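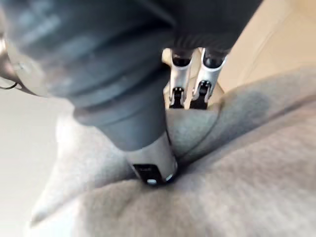
Subject: Re: [floors-and-linens] Grey fleece throws shedding on carpet tile
From: Shoaib Farooqui
March 2024

> We've moved into the second floor at Gevesley and the whole thing is
> carpet tile, grey streaky stuff laid in staggered bands. We also took
> over the throws from the old Protthorpe office, plain light grey fleece.
> Since February I've been finding fluff all over and it won't come up
> with the upright. Is it the throws or is it the carpet? I don't want to
> order new throws if it's the floor that's shedding. Also, is there any
> trick to folding them so they stay folded? Ours slump off the shelf by
> noon.
>
> Dhanial

Dhanial,

Could be either, and it's easy to find out. Take one throw, shake it outside, and lay it on a dark bedsheet overnight. If the sheet is fuzzy in the morning, it's the throws. Then run a strip of packing tape over a tile well away from where the throws are kept. If that comes up with grey fibres on it, the carpet is doing at least part of it. New carpet tile does let go of loose fibre for a while and then settles down. I would give it a couple of months before complaining to whoever laid it.

We had the same mix at our place, grey on grey, and for weeks I blamed the floor. The tape came up nearly clean. The throws had been washed with cotton towels and had picked up everything the towels dropped, so what was coming off them wasn't even their own fibre.

For washing: cold, liquid detergent, no softener, nothing else in the load but other throws. Two to a machine is plenty. Dry on low and clean the lint screen halfway through. We have 27 of them here and I do them in batches over a week, which the dryer handles fine. If they still feel matted after that, a soft clothes brush brings the nap up a bit, but don't go at it hard.

For the floor, the beater bar on a lot of uprights is set too high for low carpet tile. Drop it a notch, or turn it off and use plain suction with the flat head. Go along the streaks first and then across them. 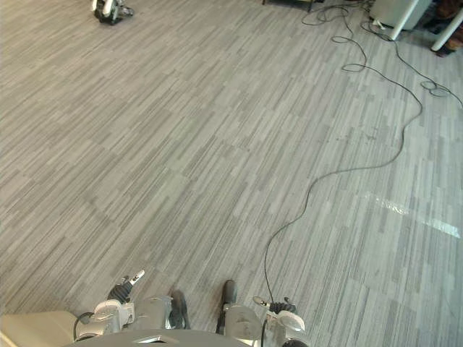
Crumbs and grit are a different job from fluff. The specks you only notice when the light comes in low and bounces off the carpet are usually grit off shoes, and they cut the pile if they stay in. Pick a low angle, get down near the floor with a flashlight, and do those spots by hand with the hose before you run the machine over everything. A second doormat at the stairs did more for us than any vacuum.

If a tile is really bad, lift it and swap it with one from under a cabinet. Check the arrow on the back first – ours run in alternate directions, and a tile put down the wrong way shows from across the room. I put one back wrong at the start and had to take up its neighbour to get it square again.

On folding, thick fleece won't hold a sharp crease, so don't try for one. Fold it lengthwise in thirds on a table, smooth it from the middle out, then roll it loosely. Rolls stay put on a shelf. If you need a flat stack, keep it to five high and put the folded edge to the front. Pressing down on the stack only makes it lean.

I would hold off on ordering. If you do end up buying, the Brivel ones we got shed less than the old lot, though they are thinner and people here complain that they're cold.

Let me know what the tape shows.

Shoaib

Related items
Getting candle wax out of carpet tile
Spare tiles: how many to keep in storage
Re: Lint screens on coin dryers
Vinegar in the rinse, yes or no

Comments (3)

marlow_k
The tape test works on area rugs too. Mine failed badly.

Dhanial
Did the sheet overnight. Definitely the throws, it looked like a cat had slept on it. Washing the first two tonight.

tessb
Which way do you roll them, nap in or nap out? Ours are only soft on one side.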